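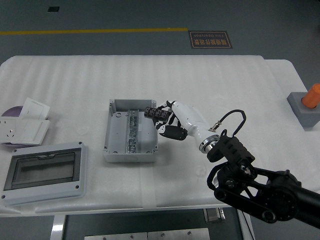 For my project I wanted to find out whether cheap laundry powder really does a worse job than the pricey stuff, because my flatmates and I have been arguing over it since October. I picked two powders, Finaso and Misisell, and bought plain white cotton hankies from the market in Skirklow to ruin.

Each powder got 10 hankies. I stained them with tea, gravy, grass and (my favourite) beetroot, then left them for 2 hours before washing at 20 degrees. I'd planned to do a 40 wash as well but the machine in our block had other ideas – so cold only, sorry!

Scoring was by eye against a grey card, up to a possible 26 points per powder. Finaso was miles better on gravy and I didn't expect that at all, seeing as it's the cheap one. Tea was pretty much a draw. Beetroot beat both of them and I now own a lot of pink hankies.

If I did it again I'd get somebody else to do the scoring, as I knew which pile was which and I'm sure it swayed me a bit. I'd also weigh the powder properly – I used the scoop from the box, and the two scoops aren't the same size.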